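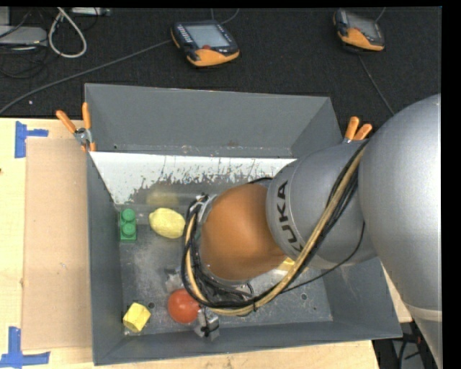
Gray bin, light wood table, lots of cables.

April 3, 2019

So I finally did it. I moved my whole recipe collection out of the shoebox and into one actual binder, and I'm feeling pretty smug about it!

Some background for anyone new. My grandmother cooked from scraps of paper (envelopes, bank slips, the back of a calendar page) and when she moved to Kamerbridge she handed the lot to me. I stuck them in a Ruchti shoebox in January and told myself I'd sort them that weekend. Ha.

What got me moving was my friend Vy Cù asking for the plum cake. Simple enough, right? I dug through that box for an entire evening and found 2 plum cakes, both in my grandmother's handwriting, with completely different amounts of butter. One says "a good piece." The other says 10 ounces, which seems like a LOT. I made the 10 ounce one. It was a lot. We ate it anyway, with coffee, standing up in the kitchen.

After that I cleared off the dining table and went through everything. There were 183 recipes once I'd pulled out the doubles and the grocery lists (I kept a few of the grocery lists, they're sweet). I wanted to sort them by meal, but she has so many things that could be lunch or dessert depending on her mood, noodles with poppy seeds for one, that I gave up and went by main ingredient. Potatoes got their own section. Potatoes nearly got their own binder.

The sleeves are the Verno ones with the wide pocket, so I can slide in the original scrap and put my typed copy behind it. I typed everything the way she wrote it, even "bake until your aunt calls." I asked her what time my aunt used to call and she said it depended on the aunt.

Still missing: the cucumber salad with the dill, and whatever she put in the Easter bread that made it yellow. She says just eggs. I've tried just eggs. If any of my cousins are reading this, please check your drawers, and I'll put up the plum cake recipe next week once I've tried it with less butter.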